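Day whatever of getting one emergency phone installed in a railway tunnel. The Brouwer handset is rated for dust, water and explosions. The bracket is rated for Mullitz handsets.
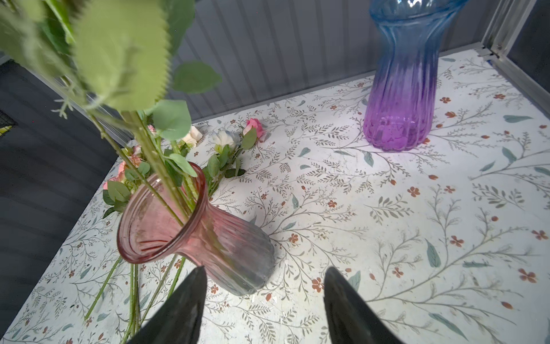
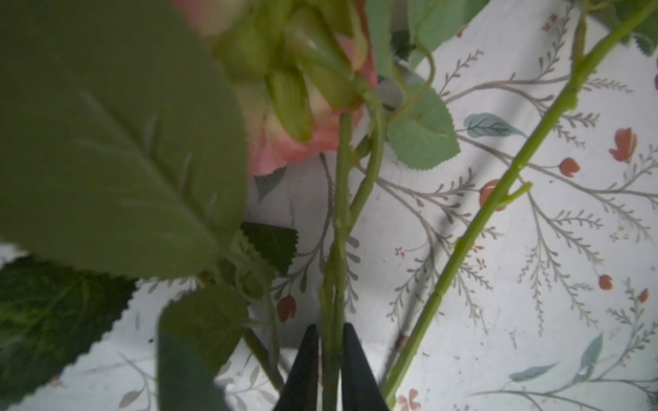
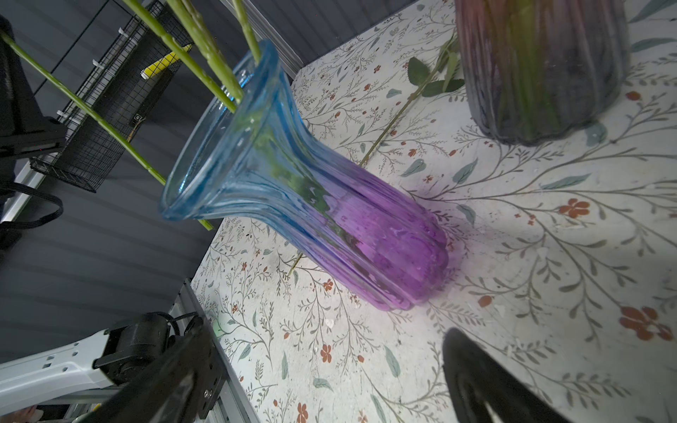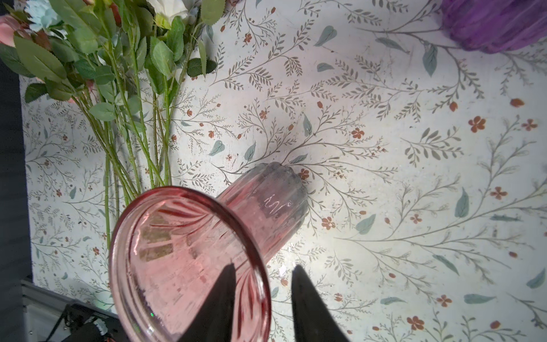 Odum, October

Called Hidico about the right bracket. Minimum order is 58. I have one wall.

Brittany Gauthier in purchasing asked if the tunnel could use 58 phones. I've had worse ideas from people with bigger offices.

Bracket came. Phone's up – it rings at extension 484, and 484 is the parking garage.

Garage guy was very nice about it. He's sending someone to lift the gate.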